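I finally finished Dromar in June, a good two decades after my cousin first shoved the cartridge at me and told me it was "basically a farming game with ghosts". It isn't, really! You play a lamplighter called Miettinen who has to get 121 lamps burning before the town of Parnitz goes dark for good, and every lamp has its own little puzzle screen.

Most of them are lovely. You push mirrors about, you bribe the odd moth (yes, bribe, with sugar) and the music changes key each time a street lights up. Then you reach the harbour and it all goes a bit mean. Lamp 88 took me three evenings, and I ended up using a guide by Chih-ming Fu, who has clearly spent far more time on those docks than anyone should. 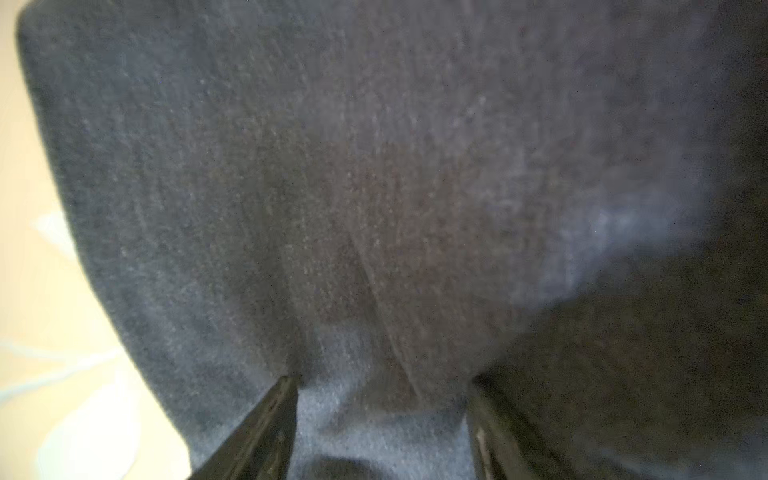 The other thing I want to moan about is the oil. You can carry up to 800 units, but the shop only sells it in awkward little flasks, so I kept arriving at the last street a few drops short and trudging all the way back. My final score was 771, and I'm told the good ending needs more than that, so I got the one where Miettinen just goes home and shuts the door. I quite liked it, to be fair.

Next up is Drusance, by the same team, which has a 2 player mode and apparently no moths at all. I'll miss them.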